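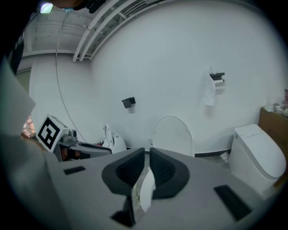 Small Bathroom Habits That Save You a Whole Saturday Scrub
Posted 5 Feb 2020 in Cleaning

I love a clean toilet. There, I said it! Of all the jobs in the house it gives you the biggest change for the least work, and once you have a routine going you can be in and out before the kettle boils. I've kept house in four different places now, the last one a drafty old row house in Devamby with terribly hard water, and these are the tips that came with me every time.

Lid up, then look

Raise the lid and the seat all the way before you do anything else. The hinges, the underside of the seat and the strip of china behind the hinge bolts are where the grime hides, and with the lid down you'll never spot it. A dry sheet of paper wiped around the rim first picks up hair and dust, so you're not pushing wet fluff in circles later. Toilet paper is fine for this if you fold it over a couple of times. Paper towel is sturdier, but put it in the trash and keep it out of the bowl.

Let the cleaner sit

This was the big one for me! I used to squirt and scrub straight away and wonder why the ring wouldn't budge. Now I run the cleaner under the rim, close the door and do something else for 12 minutes. Read the bottle, of course, and stick to the time it gives if it's shorter. Open a window or switch on the fan. And please never mix two cleaners in one bowl, especially bleach with anything acidic (vinegar and limescale remover both count).

The order I work in

Cleaner in the bowl and left to soak
Dust off the lid, seat and the outside of the bowl
Spray and wipe the lid, top side then underside
Seat next, both sides, with a fresh cloth
Hinges with an old toothbrush
Outside of the bowl, all the way down to the floor
Brush the bowl, flush, rinse the brush in the clean water

Cleanest parts first, dirtiest last. If you have more than one toilet, put cleaner in all of them before you start wiping the first. By the time you get around to the last bowl it's had a good long soak and practically cleans itself.

Don't forget the base

Get down low now and then and look at where the toilet meets the floor. Marks show up there against white china that you'd never see standing up. I keep a cloth just for this spot, a dark green one so it can't get mixed up with the others, and run it right around the foot of the bowl. For a stubborn spot, lay a damp, folded paper towel over it for a few minutes and it usually wipes right off. If the seam is wet every time you check, that wants a plumber.

White walls

White paint behind a toilet looks so fresh - and shows everything. A drop of dish soap in a bowl of warm water is all I use. Wring the cloth out hard, start at the bottom and work up so dirty drips don't leave streaks on dry paint, then go over it once with plain water. Test a corner first if the paint is flat rather than satin. I do the walls once a season, with an extra go in July when the humidity gets silly.

Hard water ring

If you live somewhere like Devamby you'll know the one, a brown line right at the water level. Pour a bucket of water in fast to push the level down, lay paper towels soaked in white vinegar over the line, and leave them for a couple of hours. Lift them out with rubber gloves on, brush, flush. The first time I tried it I called everyone in the house to come and look!

Cloths and brushes

My cloths are the plain cotton kind from Hevska, a pack of 25, and I've had them for ages. They go through a hot wash on their own with no fabric softener, which leaves a film and stops them soaking anything up. The toilet brush gets a rest too: after rinsing, trap the handle under the closed seat so the head hangs over the bowl and drips dry before it goes back in its holder. Mine is from Skurel and the holder has a lift-out cup, so I can tip out whatever collects at the bottom. I'd look for that on any brush you buy.

Spare rolls

Keep paper where a person sitting down can reach it. A lidded basket or a deep jar beside the toilet holds a few rolls and keeps the damp off them. If your roll always seems to be trailing on the floor, hang it with the loose end toward the wall. Cats and toddlers find it much harder to unravel that way.

Next up on the page is shower doors, and I have a squeegee trick I'm dying to share.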